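**Zundthorpe canteen to collect drinks cans at the table from September**

Staff and visitors at the Bastura canteen in Zundthorpe will be able to leave their empty drinks cans on the table when they finish lunch, under a new clearing scheme that starts in September.

The canteen has 170 seats and is open to everyone who works on the Zundthorpe estate, as well as to drivers and visitors passing through. Until now, diners have been asked to carry cans to a recycling point next to the main doors. The point is a long walk from the window tables, and at busy times the queue for the tills runs straight across it. Many cans have ended up in the general waste bins along with napkins and leftover food.

Under the new scheme, cans will be picked up as part of normal table clearing, between 11.30am and 2.30pm. Trays, plates and cutlery should still go to the hatch. Each clearing trolley will carry a lidded tub for cans and a smaller one underneath it for any drink left inside them.

The change has been planned by Bastura, which runs the canteen, with Stusik, the firm that empties the recycling on the estate. Stusik will supply the tubs and collect full sacks every Monday. The cans will then go to the Ďurica sorting yard, where they will be baled with other drinks cans from local shops and offices.

A trial was held in the smaller dining room before the summer. It covered 16 tables and ran for three weeks. Staff tried several ways of clearing and settled on one in which the cans are taken first, before the table is wiped. Slim cans proved more awkward than the ordinary sort — they are easily knocked over when a tray is slid past, and a part-full one makes a good deal of mess on a white top.
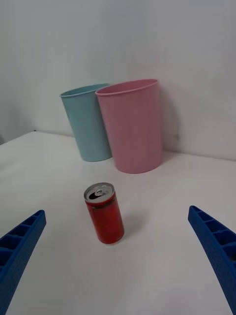
What should diners do with a can they have not finished? They should leave it standing upright on the table, and it will be emptied into the lower tub on the trolley before it goes in with the rest.

Cans do not need to be rinsed or crushed. Stusik has asked that they are left in their normal shape, as flattened ones are harder to pick out at the yard. Pull tabs should be left on the can. Straws, teabags and sweet wrappers should not be pushed inside, and anyone who finds this has happened at their table is asked to put the can to one side.

The scheme covers cans only to begin with. Glass bottles should still be handed in at the counter, and plastic bottles should go in the bins by the doors as before. Cartons cannot be recycled at the Ďurica yard and will stay in general waste for the time being.

The recycling point by the main doors will be kept for people who buy a drink to take away. It will be moved to the other side of the entrance, clear of the till queue, and will have a wider opening for cans. The old unit will be taken out over a weekend so that lunch service is not affected.

Some of the tables are also being moved. The rows nearest the kitchen will be set a little further apart so that the trolleys can get between them, and the high stools along the back wall will be replaced with ordinary chairs. There will be no fewer seats as a result. Two tables near the side door will remain at their present height and spacing for wheelchair users.

Small cards explaining the scheme will be placed on every table for the first month. They give the clearing times and show which items to leave and which to take to the hatch. Larger notices will go up by the tills and in the corridor leading from the car park.

Drinks prices will stay the same. Bastura will continue to take 20p off hot drinks for customers who bring their own cup, and this offer is not affected by the new arrangements.

Money paid for the baled cans will go towards new water jugs and glasses for the canteen. Free tap water is already available at the counter, and a second filling point is due to be fitted beside the salad bar later in the autumn.

Bastura will look at how the scheme is working before the Christmas menu begins. Comments can be left in the box by the tills or given to any member of the serving team.

**ENDS**

**Notes to editors**

The Bastura canteen in Zundthorpe serves breakfast and lunch on weekdays. It is closed at weekends and on bank holidays.

Members of the press who would like to visit during lunch service should ask at the canteen counter. Visits are best made after 1.30pm, when the dining room is quieter.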